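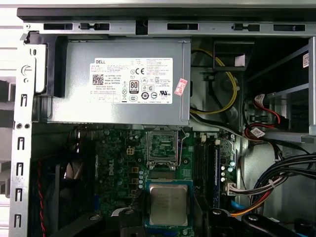 Issue 386, page 12

Flilard wants your old office PC back

Flilard, the refurbishing firm based in Sarnberg, says it will give tired office desktops a second life by swapping the processor and leaving nearly everything else alone. The scheme opens in August and the firm is promising savings of up to 256 euros a machine against buying new. We have heard this sort of thing before.

The idea is simple enough. The side comes off, the old Intel chip comes out of its socket, a faster one goes in, and the case, board and power supply stay put. On a Dell desktop with an 80 Plus label on the power supply, that may sound sensible. Whether it makes a ten-year-old computer pleasant to use is another matter.

A board takes only the chips it was built for, so the choice of upgrade is narrow and mostly second-hand. Flilard's leaflet does not say where its processors come from, or how they are tested. It mentions 16 GB of memory "where possible", and we would like to know how often that is. The guarantee runs for 12 months and covers the new parts, with no word on the old power supply.

Kollik, a rival in the same town, tried a similar offer and dropped it after one winter. Brinkmann, which handles collections for Flilard, would not say how many offices have signed up.

Prices for single machines have yet to be published. Offices with a cupboard full of old desktops may want to see them before ringing up.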